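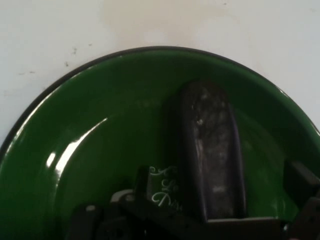
Green bowl with the dark rim, from above.

July, job 2081, carrying on from Reshma's page

Read the Urker report again over coffee. They want us to sign off that the shed fire at Ernia started in the battery charger. I still don't buy it. The charger casing is melted on the outside and the board inside is in better shape than the one in my radio. If the fault was in there I'd expect the damage to run the other way.

Pieter says the casing could have opened up early and let the heat out. Maybe. He said the same on the last one and we never got it to happen on the bench.

Ran the spare charger (same model, bought by Lwazi, receipt in the folder) with the fan blocked and a rag over the vents. Left it 20 minutes. Got warm, smelled bad, cut out on its own. Let it cool and did it again with the same result. Two runs prove very little, I know, but Urker's report has no runs in it at all and it is a lot more sure of itself than I am.

Scorch pattern on the shelf: the deep char is at the back left. Charger was front right, going by the owner's sketch. The sketch was done from memory after the fire, so I put a question mark on that too. Asked Bheki to get the older photos from the owner if there are any.

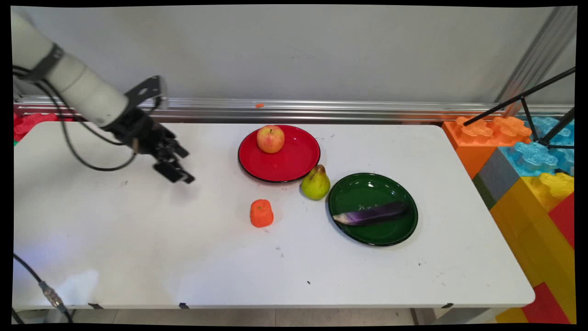 Kurian Fire Cause Lab, Bench Group

Afternoon. Sizwe opened the can with the shelf debris. Lid was on tight, seal number matches the sheet. He smelled nothing. I thought I smelled something like paint thinner and then couldn't smell it the second time, so that goes down as nothing.

Sent 2 jars over for the solvent run, one from back left and one from the front as a comparison. There was no clean piece of the same board in what we were sent. Without one, any trace we find could be the glue in the board and I'll say so in the write-up. Reshma has asked for an offcut twice. No answer.

The Vivton people phoned to ask if we could "lean" toward electrical in the interim note. Told them the interim note will say undetermined. Pieter thinks that is too cautious. He can write his own paragraph and put his name under it.

To do:
- offcut of shelf board (Bheki, chase again)
- third charger run, vents clear, full load
- X-ray of the plug, both pins
- find out who moved the charger before it was bagged. The sheet has initials I can't read

Charger is back in the locked cabinet, second shelf. Please sign it out if you take it.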